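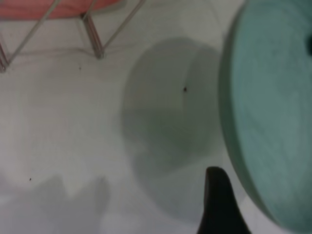
Nahbereich am Greifer: mintgrüne Scheibe rechts, Drahtgestell oben links, dazwischen der Schatten.

Teller in den Ständer: Bildergalerie zur Frage, was Maschinen im Haushalt schon können

Stand: 24. Mai 2025

Die Galerie gehört zur Reihe Kanusent, in der wir Hausarbeiten auf ihre Automatisierbarkeit abklopfen. Behandelt wird eine einzige Tätigkeit: runde Teller und ein Abtropfständer aus Draht, bearbeitet mit zwei Armen und Zweifingergreifern. Wäsche, Besteck und das Ausräumen der Spülmaschine haben eigene Seiten.

Die Aufgabe klingt trivial. Ein Mensch nimmt den Teller am Rand, dreht ihn hochkant und schiebt ihn zwischen die Drähte, meist ohne hinzusehen. Für eine Maschine zerfällt derselbe Vorgang in Teilschritte mit sehr unterschiedlicher Fehlerquote: Rand finden, Rand fassen, anheben, umgreifen oder drehen, Lücke treffen, loslassen. Wer nur den letzten Schritt filmt, bekommt ein schönes Video. Wer alle Schritte protokolliert, bekommt eine Tabelle mit vielen leeren Feldern.

Zum Greifen. Ein flach liegender Teller bietet zwei parallelen Fingern wenig Angriffsfläche. Der Spalt zwischen Rand und Tisch ist schmal, und ein Finger, der zu tief ansetzt, schiebt den Teller weg. Setzt er zu hoch an, rutscht er über den Rand. Die Toleranz liegt im Millimeterbereich und hängt vom Randprofil ab. Helle, gleichmäßige Flächen erschweren zusätzlich die Tiefenschätzung, und ein weicher Schatten kann für die Bildverarbeitung wie eine Kante aussehen. Kameras am Handgelenk helfen auf den letzten Zentimetern, verlieren dort aber den Überblick über den Rest des Tisches.
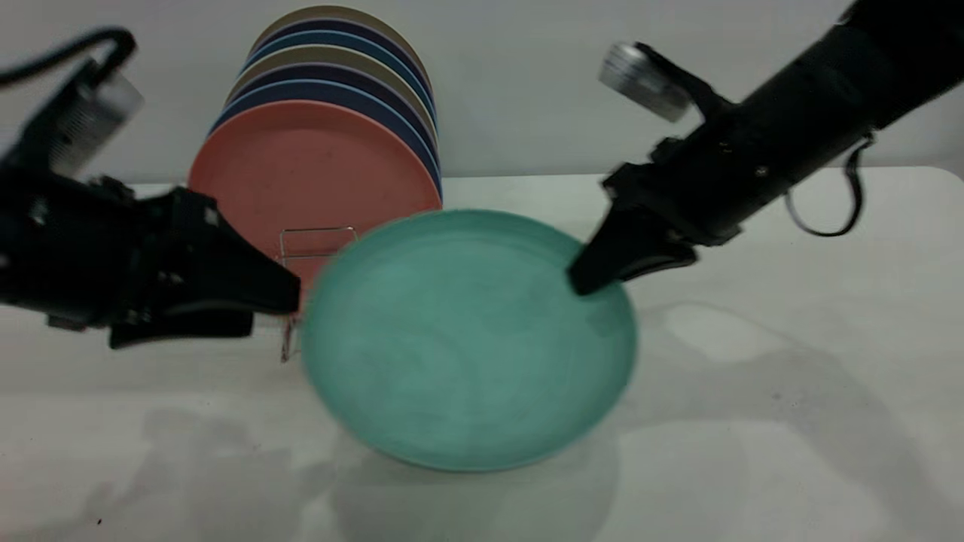 Zwei Arme am grünen Teller. Der rechte Greifer fasst den Rand, der linke steht dicht an der Gegenseite.

Zum zweiarmigen Arbeiten. Zwei Greifer am selben starren Gegenstand bilden eine geschlossene kinematische Kette. Fährt ein Arm dem anderen um wenige Millimeter voraus, entstehen Querkräfte, und der Teller verkantet oder springt aus einem der Greifer. Nachgiebige Finger mildern das, kosten aber Positioniergenauigkeit beim Einstellen. In der Literatur findet man beide Schulen. Wir geben der Nachgiebigkeit den Vorzug, solange das Geschirr nicht schwer ist. Bei Gusseisen oder vollen Schüsseln sähe die Abwägung anders aus.

Unsere Vergleichsstrecke in Jurkton besteht aus 151 Einzelversuchen pro Aufbau. Gewertet wird streng: Der Teller muss stehen, darf nach dem Loslassen nicht kippen, und kein Nachbarteller darf herausgedrückt werden. Ein Eingriff von Hand beendet den Versuch als Fehlschlag. Einige Anbieter zählen Wiederholungen nach einem Abrutscher als Erfolg, weshalb deren Quoten mit unseren nicht vergleichbar sind.

Zur Taktzeit. Wir setzen für einen geübten Menschen 9 Sekunden an, großzügig gerechnet und einschließlich Hinlegen des Tuchs. Mit einem langsamen, sauberen Ablauf wäre im Privathaushalt niemandem geschadet, die Maschine kann ja nachts arbeiten. In der Spülküche gilt das nicht. Dort laufen Bandspülmaschinen, und das Einstellen der Teller ist genau die Stelle, an der weiterhin Menschen stehen. Ein Pflichtenheft von Jaiswal aus dem Jahr 2010, das uns für diese Reihe vorlag, verlangte für das Sortieren bereits vollautomatischen Betrieb. Umgesetzt wurde eine Rutsche.

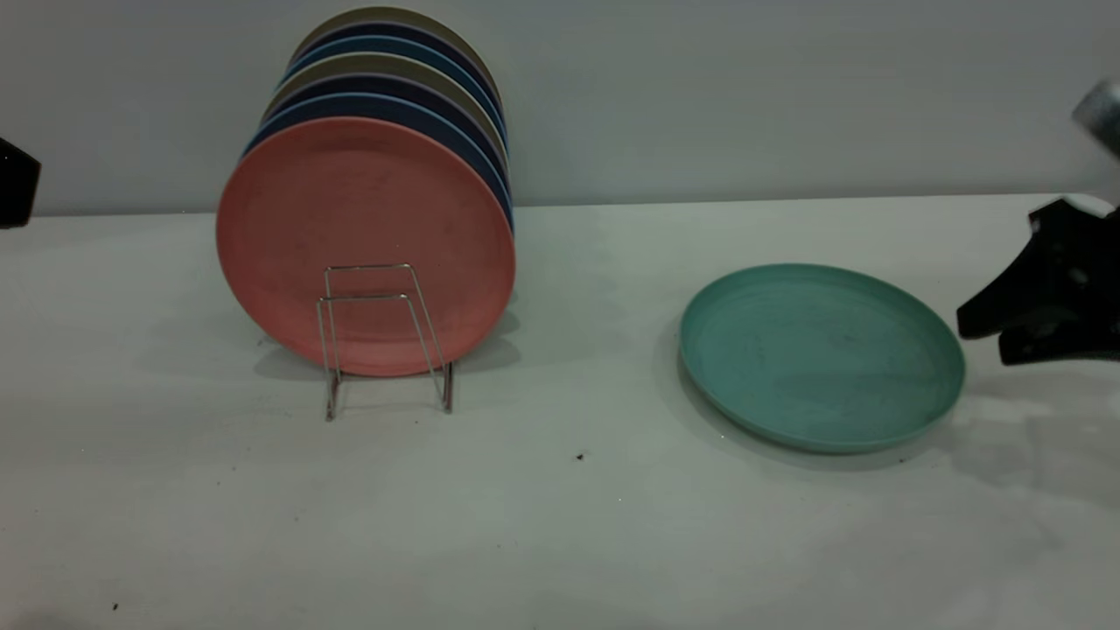
Mit jedem eingestellten Teller wird die Aufgabe enger. Am leeren Ständer darf die Bahn einige Grad danebenliegen, der Draht führt den Rand noch in die Lücke. Am gefüllten Ständer fehlt dieser Spielraum, und die vorderen Teller verdecken aus vielen Blickwinkeln die Zwischenräume dahinter. Auch die Reihenfolge zählt: Wird von hinten nach vorn gefüllt, bleibt die nächste Lücke zugänglich. Soll ein Teller nachträglich in die Mitte, muss die Steuerung den seitlichen Kontakt mit den Nachbarn einplanen.

Bewertung für die Übersichtstabelle: Einstellen einzelner Teller bei bekanntem Ständer und festem Tisch »machbar, langsam«. Gemischtes Geschirr »offen«. Nasses Geschirr »offen, nicht geprüft«. Von den 100 möglichen Punkten unseres Rasters vergeben wir erst dann welche für Alltagstauglichkeit, wenn der Ständer zwischen den Versuchen verschoben werden darf. Die entsprechende Messreihe bei Kamavbridge ist für Oktober angesetzt, die Ergebnisse kommen als Nachtrag auf diese Seite.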